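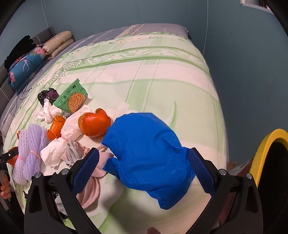 4. Clearing a bed with the Flistum

I used to strip 348 beds a month at Warnach by hand. Now I run the grippers and my back is a lot happier – my wrists, less so.

1. Open both fingers fully before you reach in.
2. Pick up one item at a time.
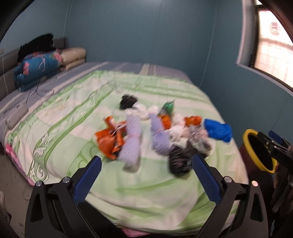
3. Close slowly on anything soft, then lift straight up.

Note: Hashini Mondal on the late shift swaps her finger pads every 1000 picks, and I do too now.

Caution: keep your free hand out from between the fingers!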